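Pavstead's evening bus gets its trial, and I was on the first one

September 14, 2018

If you were anywhere near the market square at twenty to ten last night you'll have seen a small crowd cheering at a bus. I was in it, and I cheered as loudly as anyone. The 50 is running in the evenings again, for the first time since the timetable was cut, and I've waited long enough for this that I'm not going to pretend to be calm about it.

For anyone new to the town (hello, and welcome), the last 50 out of Pavstead has left at ten past six for three years now. If you work in a shop, or you fancy the cinema, or your mum is in the hospital and visiting goes on until eight, that has meant a taxi or a very long walk up Bisine Hill in the dark. I've done the walk. I've done it in sandals, which I don't recommend.

Under the trial there are 5 extra buses every weekday evening, leaving the square at 6.50, 7.30, 8.10, 8.50 and 9.40. They go out by the library and the health centre, up through Bisine and round the top estate, then back down the same way. There's nothing extra at weekends yet, and yes, I did ask, and I was told that it would be looked at if the weekday ones are used. So please use them!

Most of the credit goes to Lutfa Patwary, who started the petition last autumn after missing the ten past six by what she swears was a single minute. She ended up with 1274 signatures, a good many of them collected outside the chemist's in the rain with her brother Tanvir holding the umbrella. The council took it in the spring, there was a lot of to and fro over who would pay, and then in July the bus company, Sedeleo, agreed to put in half the money for six months.

"I thought they'd say thank you and put it in a drawer," Lutfa told me while we were waiting. "I'd got a speech ready for when they said no. I never got to use it, and it was a good speech."

Kjell Engström runs the local depot for Sedeleo and he'd come along to see the first night off, in a very smart coat. He was friendly but careful. The company needs 718 evening passengers a month to keep the thing going past March, he said, and he'd like to see it well over that by Christmas. I asked what happens if we fall just short, and he said we'd have a conversation. I've written that down and I'll be holding him to it.

The 9.40 itself was packed as far as the health centre, though I suspect plenty of us were only there for the ride. Ruwan Howlader was driving and got a round of applause at every stop, which he took very well. He told me he'd asked for the late shift because he's no good in the mornings -- a man after my own heart. We were back in the square a few minutes behind time, and all of that was people stopping to shake his hand on the way off.

Afterwards a few of us went on to Ji, the noodle place behind the post office, which had said it would stay open late for the occasion. Anoma Mollah, who owns it with her sister, reckons the evening trade dropped off badly when the buses went, and she's thinking of keeping the kitchen going until nine on weekdays if people start coming back into town. I had the dumplings. I had rather a lot of the dumplings.

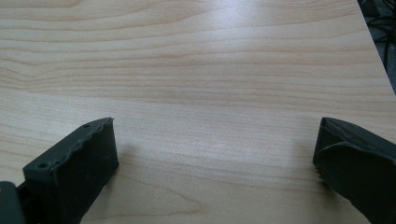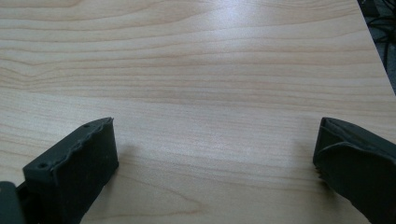 Now, the practical bits. Fares are the same as in the daytime and your day ticket is good until the last bus, so if you came in on the morning 50 you've already paid to go home. Older people's passes are fine all evening too. The new times aren't up at every stop yet (the one by the library still shows the old sheet, and I've reported it), but there are paper copies in the library itself and at the chemist's. The app had the new buses on it when I looked this morning, apart from the 8.10, which seems to have gone missing.

The top estate stop has moved a little way along, by the way, to the other side of the post box. Two people were waiting in the old place last night and Ruwan very kindly pulled up for them, but don't count on it.

Lutfa is holding an open meeting in the library on the last Tuesday of September, half past seven, to talk about weekends and the Sunday hospital run. You can get home from it on the 8.50, or the 9.40 if it goes on a bit -- and with me in the room it probably will.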